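How to Try Out a Teardown Kit Before You Pay for the Second Year

This guide is for small refurbishing and recycling shops that have been offered the Stomari desktop teardown package, or something close to it, and want to know how to test it on their own machines before the trial runs out. I repair and strip office computers for a living. I have had the Stomari package on trial since July, and I am not sold on it. I am also not ready to send it back, so take the following as a set of steps from someone who is still arguing with himself.

The package is two arms, a slotted table, a set of printed fixtures, and a subscription to a program called Wedik that you use to teach the arms their moves. The sales page says it "takes apart any standard desktop." Keep that sentence in mind, and keep a copy of the page. You will want to compare it to what you see in week three.

What you need before you start

A stack of dead or retired desktops, all the same model. Ten is a good number. Fewer than that and you learn nothing about how the kit handles bent tabs and tired latches. More than that and you will run out of patience.

One extra desktop of a different model, kept out of sight until the end.

A notebook. Wedik keeps a log, but the log records what the program thinks happened, and those are two separate histories.

A pair of hands that knows the machines. If you have never pulled the drive and memory out of this model yourself, do that first, several times, and write down where your fingers go.

Step 1. Pick the jobs, and keep the list short

The brochure shows an entire computer being reduced to tidy piles. Ignore that. Choose the jobs that eat your day and leave the rest. For my shop it was the hard drive, the memory and the processor, in that order. Drives have to come out of every machine that crosses the bench, so that is where any savings would be.

Write down how you do each job by hand. I mean every motion: press here, slide this way, tilt, pull. When I did this for the drive I found five separate motions in something I would have called one. The arm needs all of them.

Step 2. Set up the table

The rails make it easy to bolt things down anywhere, and that is both the best and the worst feature of the setup. Easy to place means easy to place wrong. Decide where the computer will sit, then mark the position with tape and a second time with paint pen. Tape moves.

Lay the case flat with the open side up. Fasten stops against at least two sides. The setup booklet says the weight of the machine will hold it still. Ours slid on the second pull, and Wedik carried on with the routine as if it had not.

Put the parts fixture within reach of the arm that does the lifting. The fixtures that come in the box are printed plastic, and the pockets are cut close. If yours are too tight, sand the edges a little at a time. Stomari will sell you a new plate with looser pockets. Sandpaper is cheaper.

Route the cables now, before you teach anything. Run every move slowly with an empty table and watch the cables, not the fingers. If a cable touches the work area at any point in the move, tie it back and run the move again.

Step 3. Teach the first job

Open Wedik and start a new routine. The program offers you a template called "remove drive." I would skip it. The template assumes the drive comes straight out, and on many office desktops it doesn't.

Move the arm by hand to each point and save it. Save more points than you think you need near the part and fewer out in open air. Set the grip force low and bring it up until the part stops slipping. Starting high and working down is how you crack a plastic caddy, and the program will not warn you.

Name your points in plain words. "Above latch" is useful a month later. "P14" is not.

Once the routine runs cleanly at slow speed three times in a row, raise the speed by a small step. Do not jump to the speed in the brochure. I have not reached that speed with any job that I would trust overnight.

Step 4. Judge it on the drive bay

Drive removal is the fairest test of any teardown kit, and it should carry the most weight in your decision. A drive sits in a caddy, the caddy sits in a cage, and there are usually cables somewhere nearby waiting to be snagged, so the arm has to get a grip in a narrow space and then leave at the right angle.

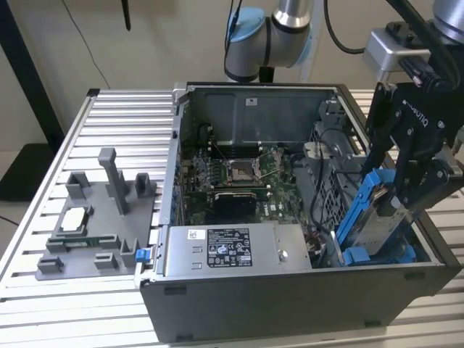 Watch the angle first. The blue caddy should tip up as the fingers hold it from the side, the way you would tilt it yourself, and if your arm tries to drag it out flat you need another saved point between the grip and the lift. Then look at the black cables looping past the cage. They hang a little differently in every machine, and a routine taught on one case knows nothing about the next one. I push them aside by hand before each run, and I count that time against the kit. You should too.

Run the routine on all ten machines. For each one, write down whether the drive came out, whether you had to step in, and how long the whole thing took from placing the case to taking it away. That last part matters. Stomari quotes the time the arm is moving. Your shop pays for the time the table is occupied.

Step 5. Try the memory and the processor

Memory is where I expected trouble and had less of it. The strips are light and the slots are all in a row, so once one is taught the rest are mostly copies. The clips are the weak point. Check that each clip is open before the fingers close on the strip. If the program pulls against a closed clip, stop the run and fix the routine before you do another machine.

The processor is a different matter. The lever has to be lifted, the frame has to swing clear, and only then can the chip be touched. I would not let the kit do this unattended. If your processors have resale value, lift the lever yourself and let the arm do the carrying. It is less impressive and you will ruin fewer sockets.

Give every loose part its own pocket on the fixture and never let the routine drop one part on top of another. That should be obvious, but the default routine did it to me.

Step 6. Bring out the odd machine

Now take the different model you set aside. Put it on the table and run the drive routine at the slowest speed, with your hand on the stop button.

Mine failed. The bay was in another corner and the arm reached confidently for a spot with nothing in it. Wedik has a feature called Atinga that is meant to find parts by camera and shift the saved points to match. It costs extra. On trial it found the bay in some positions and missed it in others, and I could not work out a pattern. Ask for Atinga to be switched on during your trial, and test it on your own oddball machines, before you believe anything on the sales page about "any standard desktop."

Step 7. Do the arithmetic

The subscription renews at 700 dollars a month after the first year, and the price of the fixtures is separate. Take your notebook and work out how many machines of the same model you see in a month. The same model, not the total. Mixed lots mean new teaching, and teaching a full routine took me most of a working day each time, even after I knew the program.

If you get large batches of identical office computers, the kit may well earn its place. If your work comes in by the carload from all over town, I doubt it.

You should also price the dull alternative. Nirkico sells a plain bench jig and a powered driver on a balance arm, with no software and no monthly bill. It will not pull a drive for you. With the jig, I strip a machine faster than the arms do, though I can't do that for ten hours and the arms can. How much that counts depends on what else you would be doing with your day.

Before you renew

Get the following in writing: who owns the routines you taught, whether they still run if you drop the subscription, and what a replacement set of fingers costs. I asked all three by email. I have an answer to the last one.

Back up your routines to a drive that is not the one inside the Wedik computer. The export button is under Settings, then Cell, then Archive, and it saves one routine at a time.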